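**Grout haze on unglazed tile, which cleaner?**

**tilda_k** – 1st December

Hello all. I have finished grouting the entrance floor, 30 square feet of unglazed porcelain, with Sullix 506. After the second wash there is still a gray film. The bag says to wait ten days before any acid cleaner. Is it really necessary to wait so long?

**mortarboard**

Yes, wait. Acid on young cement grout takes the color out in patches. I did it once with Shimada tiles and had to rake out almost 200 feet of joint.

**jobsite_rat**

Disagree. Ten days is for the strong stuff. Sulfamic crystals mixed weak, joints soaked with plain water first, and you can go on day three. Every day you wait the haze gets harder.

**tilda_k**

Thank you both. I forgot to say that the room beside it has an oak threshold, so I am also a little afraid of splashes – it is not sealed yet. 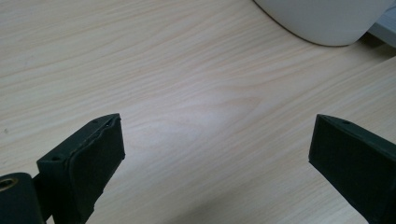
*Desk top, pale wood with a curved grain.*

**mortarboard**

Tape plastic over the threshold and run it up the door frame. Unsealed oak will mark from dirty rinse water alone. And day three is a gamble, whatever rat says.

**jobsite_rat**

Gamble with a test corner, then. Behind the door, one tile, look at it the next morning.

**tilda_k**

I have Cirkus 905 haze remover in the garage, which has no acid. Would you try this first?

**mortarboard**

Try it in the same corner. White nylon pad, no steel wool, and change the water often.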